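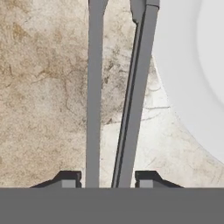

Household manipulation was chosen as the topic of this report because it is the area where claims about general-purpose robots are easiest to check. A dishwasher either gets loaded or it does not. The work was done in simulation by a team of two, Kibet Gachanja and Bienvenido Lagman, for the robotics elective at Drorkbridge. All tasks take place in a kitchen model with one arm and a two-finger gripper. The hand view looks straight down past the fingers at the counter. This view gives good alignment over a target, but large, smooth, white surfaces such as the one at the right side are a problem. They carry no texture, and our depth estimate drifted on every surface of that type.

1. Task set

We defined 4 chores: clear an item from the island, place it in the sink, open a refrigerator drawer, and wipe a section of countertop. Each policy was trained with the Zondero toolkit on 300 demonstrations per chore. Evaluation used 52 trials per chore with randomized start positions. A trial was stopped after 6 minutes and counted as a failure.

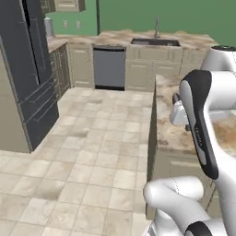
Page last changed: April, by K. Gachanja

2. Layout and reach

The island separates the arm from most of the places where work has to be done. The sink and dishwasher are in the back run, across a tiled floor, and the refrigerator stands on the far left. Base placement therefore decided many trials before the gripper closed on anything. The refrigerator drawers have thin bar handles, and a small error in approach angle caused the fingers to slide off. We widened the grasp tolerance once and did not tune it further.

3. Results

Clearing the island was the most reliable chore. Sink placement was second, with most failures at release. Drawer opening was inconsistent. Wiping failed in the majority of trials: the arm followed the path but did not hold even contact pressure. The Peng baseline planner produced smoother paths on all chores and did not improve the ranking.
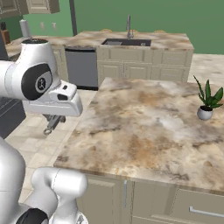 Can a robot do kitchen chores without supervision yet?
Single pick-and-place steps, often; a full chore from start to finish, not at a rate a household would accept. In our trials a person would still have needed to stay close enough to step in.

4. Limitations

Simulated contact is simpler than real contact. Water, food residue and soft items were not modeled. The Dromuvus contact library was considered for the wiping task but was not integrated in time. Results should be read as an upper limit for this setup.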